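Unit 6: When the grip is lost
Course notes, prepared by Ghislain Lachance

6.1 The task

In this unit we study one failure from the pipe assembly exercise at the Illport cell. The work is simple to say: two arms build a structure from white pipes. One arm must support a pipe at its base while the other arm works close to it. In our logs this exercise has the name Palma.

The exercise was repeated 252 times. In 23 of these runs the controller reported a lost grip. Most of them were harmless, the pipe only turned a little in the fingers. One was more serious, and I ask you to read it with attention.

6.2 What the wrist camera gives us

The wrist camera sees the pipe from very near. The pipe can fill half of the view, and the surface has few details that software can follow. A patch of blue on the white, or a thin line along the pipe, is a great help. If such a mark moves sideways between two pictures and the wrist did not turn, then the pipe has turned in the grip.

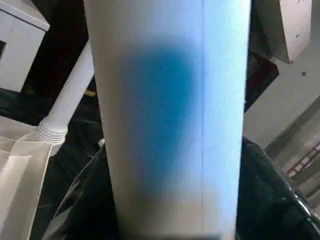 6.3 The fault

The Juseo controller compares the finger position with the expected pipe width every 1,000 milliseconds. During the serious run, the pipe began to lean just after one check. The next check came too late. The second arm continued its path and pushed against the leaning pipe, and the motor current went up until the drive stopped by itself. The drive has its own limit, and this limit worked as it should.

Please note that the grip signal was still "closed" in the log. Closed fingers do not prove that the pipe is held straight. Several students made this mistake in their reports last December.

6.4 The working area

Look also at the space around the arms. A vertical pipe makes a long lever, so a small error at the base becomes a large movement at the top.
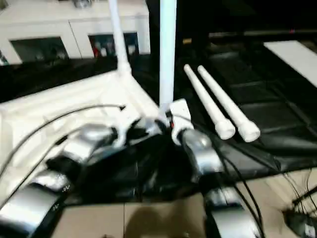
For the same reason we now limit the speed of the second arm when the first one is holding a pipe. The Dronberg safety sheet also asks that no person reaches between the arms before both drives are off. A pause in the program is not enough, because the arms can start again after about 2,000 milliseconds.

6.5 For your report

Explain why the drive limit reacted before the grip check. Propose a shorter checking time and say what it will cost in computing load. Write one page, and add your own drawing of the forces on the pipe.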